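Nallelo: Robot Help in Linen and Room Work
Progress report to the Sjögren Fund
Submitted by the project office, Vultader Linen and Room Service, Enstead
2019-11-11

1. Where the project stands

In the application we wrote that Nallelo would begin in the training hall and move to the working laundry when the staff and the machines were both ready for it. We are still in the hall. The recording work is now a normal part of the week, and the robot arms can repeat some of the simple movements with cloth. The move of the first arm to the laundry floor is planned for February. This is later than the plan in the application, and the reasons are given in section 4.

The Fund asked us to report also on what the change means for the people who work here, and not only on the technical side. Most of this report is therefore about that.

2. The recording work

Our employees teach the movements by doing them. They hold the gripper tool in the hand and do with it what they would normally do with the fingers: pick up a towel, open it, lay it down, fold it over, move a small object away from a sheet. The camera on the tool records the movement, and the recordings are used afterwards to train the arms.

The target for this period was 1,000 accepted recordings. We have reached it. An accepted recording is one where the task is complete from start to end and where the person checking it can see the fingers of the gripper during the whole task. The first weeks gave many recordings which were not accepted, mostly because the person moved the tool too fast or turned the wrist so that the cloth covered the view. After we wrote a short guide in simple language, and after the experienced people started to sit next to the new ones, this became better.

The hall is arranged with beds, tables, a washing machine and other furniture, so that the tasks are near to the tasks in a guest room. Small personal things are put on the beds also. In real rooms the housekeepers find glasses, pens and food packages on the sheets every day, and a machine that pulls the sheet without looking at them would make damage and angry guests. This point came from the housekeepers themselves. It was not in our first task list.

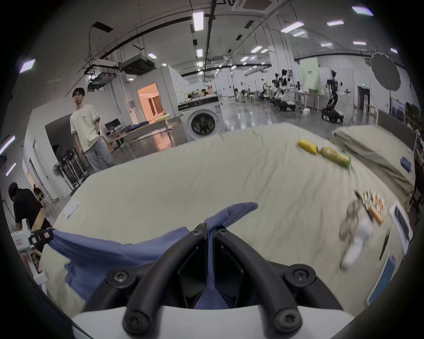 Recording with the hand-held gripper: a cloth is held over one of the beds in the hall.

Cloth continues to be the hardest material. A box has the same shape each time. A cloth has a new shape each time it is dropped, and a flap that was on top is suddenly under. Our people know this from their hands and find it difficult to explain in words. During the recording they often discover that they use a small shake or a pull with the little finger which they never noticed before. With a gripper of two fingers this pull is not possible, and they must find another way. Some of them enjoy this very much. Others find it tiring, and say that it feels like learning to write with the wrong hand.

3. What changes for the people

20 employees have now been trained for recording. All of them come from the laundry or from the room teams, and they take part voluntarily. Recording time is paid time at the normal rate, with the same supplement that we pay for training new colleagues. This supplement was discussed for a long time. The staff representatives argued that teaching a machine is teaching, and the management agreed to it in the end.

The shift lists have been changed. A person who records does it for one half of the shift and works in the usual place for the other half. In the beginning we tried full days in the hall, and it was a mistake. People had pain in the forearm, because the tool must be held in the air for long moments, and they also lost contact with their own team. With half shifts we have fewer complaints about the arm. We have also bought supports for the elbow, but only a few people use them, and we will ask why before we buy more.

A new role has come up which we did not plan, and we call it checker. The checker sits at the computer, looks through the recordings and decides which of them are accepted. Three employees do this now beside their normal work. Two of them came from ironing, where they had asked for a lighter task for health reasons. They have good eyes for cloth, and they see at once if a fold will not hold. We would like to make this a regular position with its own description and its own pay level. At present it is neither, and the people who do it have pointed this out to us with good right.

Not everything is positive. In the staff survey, several answers said clearly that the writer is afraid to train his or her own replacement. We take this seriously. The company has given a written promise that no employee will be dismissed as a result of Nallelo during the project period. Some employees replied that the project period is not very long, and we do not have a full answer to them. What we can say is that the heaviest work, lifting wet linen from the carts, is the place where we have most sick leave and where it is most difficult to find new people. If the arms can first take over the sorting and laying out at this place, it will help. But the decision about the years after the project is with the owners of the company, and we have asked them to speak to the staff themselves before the first arm is moved.

There is also the question of being filmed. The camera on the tool looks forward to the hands and the bed, but other persons in the hall can come into the view. Everyone who works in the hall has signed an agreement, and visitors are asked before they enter. Recordings can be deleted when a person asks for it. The recordings may not be used to measure how fast a person works. This rule is written in the agreement with the staff representatives, and it is important to us that the Fund knows it.

4. Delays and problems

The floor of the laundry must be changed before an arm on wheels can move there safely. The drain channels are open in two places, and the covers we ordered did not fit. New covers have been ordered.

The safety review took longer than we expected. The reviewer wanted to see how people walk between the carts and the folding tables during the busy hours, and we had described only the quiet hours. We repeated the description together with the shift leaders, and the result was a different position for the arm, nearer to the wall and farther from the door to the break room.

The gripper fingers become worn when they rub on terry cloth for a long time. They are held with screws and are quick to change, but we had too few spare ones, and for some days we could not record. We now keep a stock in Enstead.

5. Use of the grant

The spending follows the budget except for two lines. Spare parts cost more than planned. Travel cost less, as the instruction course was held in our own hall. We ask for permission to move the remaining travel money to spare parts. The detailed table is sent separately by the accounting office.

6. Next period

We plan 200 additional recordings, all of them with damp cloth, which is heavier and sticks together. For this the group will be smaller, 8 employees, chosen among those who have worked longest at the carts.

Before February we will do the following:
- finish the drain covers and repeat the safety walk
- write the job description for the checker role and agree the pay level
- hold the meeting between the owners and the staff
- translate the recording guide into the languages most used on the evening shift
- repeat the staff survey with the same questions, so that the answers can be compared

The Fund is welcome to visit the hall during the damp cloth recordings. We kindly ask for one week of notice, so that the employees on that shift can be informed and can say if they do not wish to be present.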